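The Slow Education of a Snack Sorter

The pitch that reached me in April was hard to resist and easy to doubt. A student club at Ladefoged, a two-year technical college, was going to teach a pair of robot arms to tidy a table. The flyer used the word "intelligent" four times. I went on a Saturday to see what it meant.

It meant, mostly, people moving things by hand. The club's project is called Pudevetti, and its method is to have students guide the grippers through a chore again and again, saving each run, until a program has enough of them to try copying. The goal for the semester is 4000 runs. Védís Bach, who leads the club, told me a good afternoon yields 200.

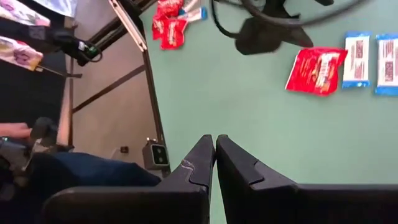 I asked her what happens if somebody changes the brand of granola bar. She laughed, which I took as an answer, and then gave me a better one. "It gets worse. How much worse is what we'd like to find out."

That is more candor than I usually get from this field. I have sat through plenty of demos in which a machine folds one towel, beautifully, and a man on stage talks about the end of housework. The students have seen those videos too. Brijesh Nishad joined the club on the strength of one and spent his first month labeling failed grasps.

The club's last public test was at the Wulden meet, a regional contest for college teams. Pudevetti put away 25 of the 63 items it was given. The college newsletter called this a breakthrough. Alper Bayram, who wrote much of the code, called it "a bad night at a grocery store." 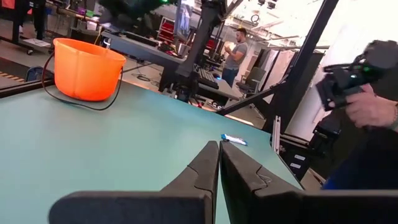
What bothers me is who the numbers are for. The club's adviser, Oluf Juhl, would like a sponsor, and sponsors like a percentage that climbs. So far the score has climbed only when the students made the task easier — fewer items, wider spacing, the same lighting every time. Juhl doesn't dispute this. He says every lab does it. I believe him, and I don't find it comforting.

Still, the students are learning something. Bach can tell you why a gripper misses a flat wrapper, and she can do it without the word "intelligent." Bayram has started keeping the failed runs in their own folder, and he says it's the one he opens most. The next contest is in the fall, and the team has yet to agree on what it will promise.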